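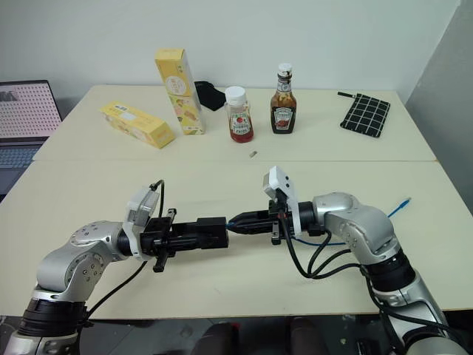 Walter Puma wanted a yes or a no by lunch. He had paid for the pair of arms out of the Gokley repair budget, and in June he would have to tell the owners whether they could do chores.

"Define chores," said Nidia Agudelo.

"Plug something in. Clear a table. Put the ketchup away."

"The ketchup's next month."

The left arm had the black block. The right arm had the blue plug. Nidia watched the gap between them and kept her hands in her lap.

"My nephew can do this," Walter said.

"How old is he?"

"Twelve."

"Then he's had 12 years of practice."
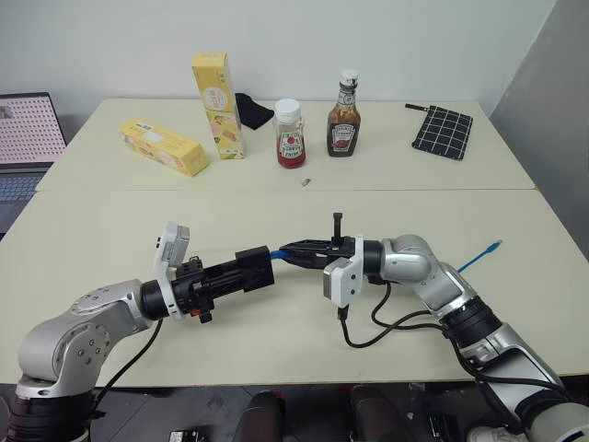 Walter pulled up a stool. He had meant to stay two minutes, and he had a call with Sotelo about the freight bill. The fingers moved a little and stopped. He leaned in without noticing that he had.

"Is it stuck?"

"It's deciding."

"Can you tell it to hurry?"

"I can. Then I'd be picking the plug up off the floor."

His phone buzzed on the stool beside him — Sotelo, early for once. He turned it face down.

"What do I put in the report?" he asked.

"Put that it does cables, slowly, with me sitting here."

He wrote that down, crossed out "slowly," and after a moment wrote it back in.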